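Fabriquer un hochet en tissu à partir de chutes (et sans machine à coudre)

Cela faisait des mois que je gardais mes petits bouts de coton dans une boîte en me disant que j'en ferais bien quelque chose un jour. Et puis ma sœur m'a annoncé l'arrivée d'un bébé pour février, et l'idée du hochet en tissu est venue toute seule ! C'est rapide, ça se coud entièrement à la main devant une série, et ça pardonne beaucoup les points de travers (les miens le sont souvent). 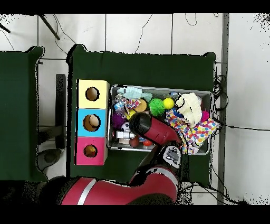 Ce qu'il vous faut

Deux chutes de coton d'au moins 20 cm de côté, pas forcément assorties. J'ai pris un imprimé à pois et un vieux jersey gris de chez Koskela qui dormait dans mon placard.
De la ouate de rembourrage lavable, 40 g suffisent largement.
Un grelot enfermé dans une capsule en plastique, de celles qu'on vend au rayon mercerie pour les doudous.
Du fil polyester solide, une aiguille, des épingles, un crayon effaçable.
Un bout de ruban si vous voulez une petite étiquette à mâchouiller.

Pour le fil, j'utilise du Skitia depuis longtemps et je n'en ai jamais cassé un seul. Prenez celui que vous aimez, mais évitez les vieilles bobines de grand-mère : le coton ancien lâche vite, et sur un jouet de bébé je ne prends pas ce risque.

Étape 1 : laver et repasser

Je sais, c'est pénible. Mais un coton neuf peut rétrécir au premier lavage, et votre joli rond deviendra une patate. J'ai fait l'erreur avec mon premier hochet, il a fini en pelote à épingles. Un passage à 40 degrés, un coup de fer, et on n'en parle plus.

Étape 2 : tracer et découper

Posez un bol retourné sur l'envers du tissu et tracez deux cercles. Le mien fait 14 cm de diamètre, ce qui donne un hochet bien dodu une fois rembourré. Découpez en laissant 1 cm de marge tout autour du trait.

Étape 3 : assembler

Placez les deux cercles endroit contre endroit. Si vous mettez un ruban, pliez-le en deux et glissez-le entre les épaisseurs, la boucle vers l'intérieur – c'est contre-intuitif, je me trompe encore une fois sur deux. Épinglez, puis cousez au point arrière sur le trait, à petits points serrés. Laissez une ouverture de 5 cm.
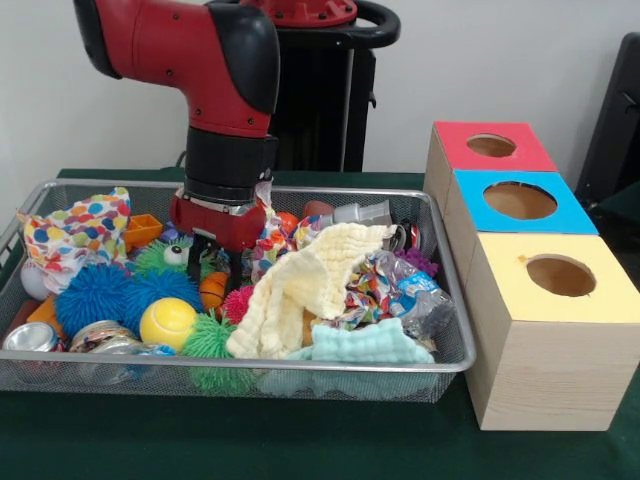 Prenez votre temps sur cette couture, c'est elle qui tient tout. Quand j'arrive au ruban, je repasse trois fois au même endroit, parce que les petites mains tirent toujours là-dessus. Crantez ensuite la marge tous les centimètres avec la pointe des ciseaux, sans toucher au fil, et retournez l'ouvrage.

Étape 4 : rembourrer et fermer

Mettez une première couche de ouate, la capsule au milieu, puis complétez par petites touches. Secouez de temps en temps pour vérifier que ça tinte encore ! Si le son est étouffé, enlevez un peu de ouate autour de la capsule. Fermez à points invisibles, faites deux nœuds et perdez le fil dans le rembourrage.

Avant de l'offrir, tirez franchement sur toutes les coutures et sur le ruban. Si quelque chose bouge, on découd et on recommence. Le mien est parti par la poste hier, avec un deuxième en jersey uni pour le sac à langer.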